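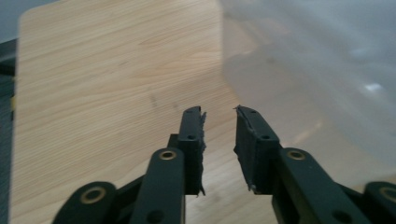 How long does it take to organise a fundraising supper for a local business?

Six weeks is comfortable if you already have a room, and you can manage it in four if the cook is a friend and you don't mind a few late evenings.

Search this site
Enter keywords
Go

How to put on a fundraising supper for a place you love

by Candela Arroyo, February 2020

I have now helped run 2 of these, both for Solberg, the bakery and coffee room on the corner in Sandholm where half my neighbours seem to have met each other. The first was for a replacement oven and the second was to help with the rent while the front of the building was covered in scaffolding. I loved doing both of them and would do another tomorrow! What follows is the way we do it, in the order we do it.

Talk to the owner first

It sounds obvious, but I have seen people set up a page and share it all over town before the owner had heard a word. Money trouble is private. Torunn Wikström, who has Solberg, took a week to decide whether she wanted her oven discussed in public at all, and she was right to take it. Sit down together and agree:

- what the money is for, in one sentence
- how much of the story you can tell
- who will hold the money, and how it gets to the business
- what happens if you raise more than you need, or less

Write the answers down and each keep a copy. A side of paper is plenty. If the business isn't a charity, say so plainly on everything you print, so that people know they are giving a gift to a business and don't expect any tax relief on it. The owner should also ask whoever does their accounts how the money needs to be recorded.

Pick one number

Our oven quote was £1,588, fitted, with the old one taken away. We put that exact figure on the posters. People kept telling me to round it up to something tidier, but I think the odd pounds did us a favour – it looked like a real bill, and everyone has had one of those.

Find the room

We used Gallstead Hall both times. It has long tables, a proper kitchen and a hatch, and you can have it from early afternoon until late. Wherever you go, visit at the same time of day as your supper and look at the lights, the heating, the toilets and the way in. Ask these before you pay a deposit:

- Can we cook on site, or only warm things up?
- Is there step-free access, including to the toilets?
- What time must we be out, and does that mean swept and locked?
- Are plates and cutlery included, and how many of each?
- Does the hall's insurance cover us, or do we need our own for the night?
- Can we sell alcohol, or will we need a licence for that?

The last one catches people out. We let guests bring their own bottles and sold only squash and coffee, and it made life very simple. Check with your council whichever way you plan to do it, and leave a good few weeks for any form that has to go in.

Keep the menu short

One big pot of something, one big pot of the same thing without meat, bread, and a pudding that can be cut into squares. I know it's tempting to show off (we nearly did tapas, heaven help us), but you want food that can sit happily on a low heat while somebody finishes a speech. Our best dish was a chickpea and squash stew with smoked paprika and masses of parsley, and people were asking for the recipe the following July.

Write every ingredient on a card and put the card beside the pot. Ask about allergies when people book and again at the door. Keep one spoon for each pot and don't let it wander!

If other businesses would like to give ingredients, tell them the exact thing you need: "two sacks of onions by noon" is much easier to say yes to than "anything you can spare". Thank them on the night, by name, out loud.

Sell the places

We sold ours in two ways. Solberg kept a notebook by the till for anyone who wanted to pay in cash, and everyone else booked through Clorkero, the ticket page our hall uses. Whoever looks after the notebook should add the names to the online list at the end of every day. We skipped that for one weekend the first time and spent a horrible evening ringing people up.

On price, we set an ordinary ticket and a cheaper one, no questions asked, and put an optional extra gift underneath. Plenty of people who couldn't come still left something there, so do include it. Keep back a few seats for regulars who never look at a screen.

What to say on the night

Have one short speech, after the main course and before pudding. Hungry people don't listen and full people want their coats. Let the owner decide whether to speak. Torunn didn't want to the first time, so one of her customers told a story about learning to order a cardamom bun in Swedish and getting it gloriously wrong, and it was the warmest moment of the evening.

Then say the number again, say how people can give, and sit down. Put a bucket by the door and a jar on each table. Music is lovely, but keep it quiet until the plates are cleared, because this is when people really talk, and that's where your next cook or washer-up will come from.

Count up and tell everyone

Two people count the cash together, before anything leaves the building, and both sign the sheet. Pay your bills for the hall and the food out of that and keep every receipt in an envelope. Post the result within a couple of days.

The oven supper made £1,477 after costs. We were a bit short, we said so, and a card went up by the till with the difference written on it in felt pen. The gap was closed before the fitter came. The scaffolding supper made £3,168, which I still can't quite believe – we had more tables, an earlier start and a raffle with a ridiculous number of cakes in it.

Send thank-yous to the cooks, the helpers and every shop that gave you so much as a lemon. Handwritten if you can bear it.

A rough timetable

Six weeks before: talk to the owner, agree the number, book the hall.
Five weeks: menu, licence questions, cooks.
Four weeks: tickets on sale, posters up.
Two weeks: ask for ingredients, find your washers-up, plan the tables.
One week: chase the last bookings, confirm allergies, borrow pots.
The day before: chop everything that will keep, print the cards, get a cash float.
The day: tables first, then food, then flowers if there's time.

Bring more tea towels than you think you need. We ran out at both suppers.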